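Print this article
E-mail this article

My Thumbs Are Orange

A year of building grippers in a shared shop, and what I'd do differently

October 30, 2024

I pay $30 a month for a spot at Clostow, which is a shared workshop over a tile showroom, and for most of the past year I have used it to make the same part over and over. The part is a finger. A finger for a robot, I mean, one of those soft ribbed ones that wraps itself a little around whatever it squeezes. My browser history is nothing but fingers. My family has stopped asking.

I started with the Histirness plans, a free set of files for a printed gripper that bolts onto pretty much any small arm you can find secondhand. The parts list looked friendly. It came to $242 with shipping, and I figured I'd be picking up grapes by the weekend. (I was not picking up grapes by the weekend. I was picking supports out of a screw hole with a dental tool and using words my mother doesn't know I know.)

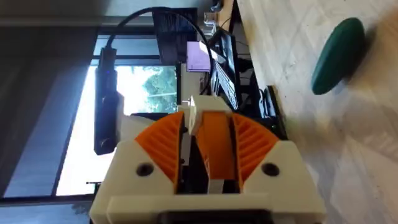 Ribs are the whole game with these things. Make them too thick and you've got a doorstop, too thin and the finger folds up like a wet taco the first time it meets a coffee mug. I print mine in a flexible orange filament from Romov, and the housing in plain hard white, partly so I can tell at a glance which bin a part belongs in and partly because I like how it looks! On the housing I went chunky, with big square shoulders and a screw hole low on each one, right under the ribbed pad. Go chunky. My skinny early version looked great and cracked on day two, and I had to print a whole new one, which on the shop's slowest printer is an 8-hour job if it doesn't quit halfway.

The other thing that ate my evenings was cable. You would think a wire is a wire. But an arm turns its wrist a lot farther than you picture when you're measuring with a piece of string at the kitchen table, and a cable that hangs nicely at rest will snag, yank, and unplug itself the second you ask for anything fun. I leave a big fat loop now. It looks sloppy and I've made my peace with that.

Two arms were never in the plan, by the way. I had one arm and I was happy. Then I tried to get it to open a jar, and of course the jar just scooted along the table, because who holds a jar with no hands? So I went and got a second arm, and suddenly I had twice the screws, twice the cables, and a brand-new way for things to crash into each other.

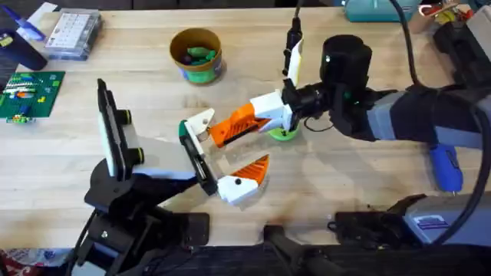
The first week with both of them running was mostly me lunging for the power switch. I had set them up too close together, and they'd reach for the same spot and lock fingers like a couple of kids thumb wrestling. Moving the bases apart helped. So did slowing everything way down, which I fought for ages - I wanted it to look like the videos. It does not look like the videos. It looks like two very careful grandparents setting a table, and I find I could watch it all night.

For control I use Jalali, a little program that lets you pose the arms by hand and play the moves back. It's clunky, and the save button is next to the erase button (ask me how I learned that), but I got a first move out of it in one evening with no coding at all. If you can work a sewing machine, you can work this.

I've gone through 200 feet of zip tie and hook tape, and my good screwdriver has lost its edge. In November I want to try a softer filament and give those grapes another shot. I already bought the grapes, then ate them, so I'll need to stop at the store first.

Print this article
E-mail this article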